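Small Shop Automation > Buying and Budgeting
Thread: First arm for towel folding, what did I leave out of the budget?

adanech_t
Okay, long post, sorry in advance. I run the back end of a linen service (short-term rentals, two gyms, a massage school) and I finally got a yes on putting real money toward folding. We've been trying an arm on loan from the dealer since January and I have until the end of the quarter to turn "we like it" into a purchase request with numbers in it.

My draft has the arm, the gripper, a spare set of fingers, the controller, a table and one year of the Bedon software plan. My boss Viola looked at it for maybe ten seconds and said "where's everything else?" and she's right, I just don't know what everything else is. I've never bought anything bigger than a dryer.

What we want it to do is small. Hand towels and gym towels, one fold, second fold, push to the side. We are not trying to do fitted sheets, please don't write in about fitted sheets.

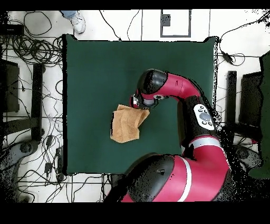

The piece I keep going back and forth on is the gripper. The two quotes I have are pretty close on the arm itself, but Tedesco wants to sell us a soft finger set on top and the Nesura rep says plain metal fingers are fine for terry and we'd be wasting our money. Picking up one layer at the edge and leaving the rest alone is the whole job as far as I can tell, so I don't want to go cheap there. But I also don't want to pay for two sets and have one live in a drawer.

So, two questions I guess. What line items am I missing, and would you buy the soft fingers up front?

lolo_lefevre
Loïc here, I did this for a uniform laundry. Missing from your list, just off the top of my head:

cable management
a real mount or pedestal, bolted down
guarding or a scanner, depending on what your risk assessment says
the risk assessment!!
power drop, if your electrician has to run one
training days for more than one person
table surface, and replacements for it

Cables especially. Everybody lets them lie on the floor during the trial and then the quote for doing it right shows up after the budget is closed. We paid for trays, a cabinet and a day and a half of an electrician and none of it was in the request. I had to go back and ask, and that was not a fun meeting.

adanech_t
Ugh, cables. Yeah. Ours are a mess, I won't pretend. I figured that was an "afternoon and some zip ties" thing. Adding it as a line.

When you say replacements for the table surface, you mean the mat?

lolo_lefevre
Yes the mat. Whatever you put under the towel will get wrinkled and the corners will start coming up, and if you're using a camera to find the towel edge you want it flat and one color. Buy several of the same kind at once. We changed brands halfway and had to retune.

gcaruso
I'm going to be the grump. How many towels a day? I don't see it anywhere in the post and it's the only number that matters. A decent person folds a hand towel in a few seconds. If you're not running serious volume, the arm will never catch up with its own cost and you should put that money into a better dryer and a raise for whoever's folding.

adanech_t
Fair! Our busiest day so far was 1008 pieces, but that was everything, sheets included. Gym towels alone are more than half of it most weeks. And the point isn't really speed, it's that I can't keep anyone on the evening shift. The arm doesn't have to beat Marcy, it has to be there at 7 when Marcy goes home.

gcaruso
OK, evening coverage is a better argument than I expected. Then put that in the request, in those words. I've read too many of these that promise labor savings and then somebody checks a year later. But who loads it? Somebody has to set a towel in front of that arm or you need a feeder, and a feeder that handles a pile of damp or tangled towels will cost you more than the arm did.

adanech_t
Right now a person lays them out. I was hoping to put off the feeder until next year.

gcaruso
Then you don't have evening coverage, you have a person standing next to a robot. Sorry. Price the feeder now even if you don't buy it now.

asabe.a
I don't totally agree with Gualtiero on that. We started the same way, one person laying out and the arm folding, and that one person was also bagging and labeling while it worked, so we did get something out of it (less than the brochure, sure). What I'd do is write the request as two phases with a price on each. Phase one, station with hand loading. Phase two, feeder. Ask for approval of phase one and have them note phase two. Our finance people liked that a lot more than one scary total.

On the fingers, my vote is start with the metal ones. Soft ones are nice on thin stuff like pillowcases, but on terry you've got loops to grab and a plain pinch does okay. Ask whether the mount is a quick change type. If it is, you can add the soft set later for the price of the set. If it isn't, you're paying for a service visit as well, and in that case I might buy both up front.

lolo_lefevre
I'd go the other way on fingers. Metal was pulling loops on our cheaper towels, and gyms buy cheap towels. Maybe it was our force setting, I don't know, but the soft set fixed it.

asabe.a
Could be the force setting. We had ours turned way down after the first week. Adanech, can you test with your worst towels before you sign? Not the nice ones, the ones you'd be embarrassed to hand to a guest. Run 40 of them and look at the edges after.

adanech_t
I can do that, we have a whole bin of embarrassing towels. And I'll ask about the mount, the rep never mentioned quick change either way.

Does anyone budget for the software past year one? Bedon gave me a first year price and got very vague when I asked about year two.

gcaruso
Get year two and year three in writing before you order. And ask what happens to your fold programs if you stop paying. Mine kept running but I couldn't edit them, so every new towel size was a problem.

zinder_user
Plug for renting. We have a Zinder lease, monthly, arm and gripper and support in one bill. Costs more over the long run but it comes out of operating money, so I didn't need the big approval at all. We're 2 years in and I'd do it again.

gcaruso
And at the end of the lease you own nothing.

zinder_user
At the end of the lease I also don't have an old robot. Matter of taste!

viola_m
Adanech's boss here, she sent me the link. I'm reading all of this. I don't love the lease idea but get a quote so I can say we looked.

adanech_t
lol hi Viola. Okay, lease quote is on the list. Here's the new draft, no prices yet:

Phase one: arm, gripper with metal fingers, soft fingers (pending the ugly towel test), mount, controller, table, stack of mats, cabinet and cable trays, electrician, risk assessment plus whatever guarding it calls for, training for three people, software through year three, freight
Phase two: feeder, install, retuning

Anything jump out?

lolo_lefevre
Spare cable for the gripper. It's the one that flexes all day, and ours was weeks out when it went.

asabe.a
And put in a contingency line. Call it that, don't bury it in the other lines. They always find it.

adanech_t
Adding both. I'll come back with the towel results once I've run the bin through.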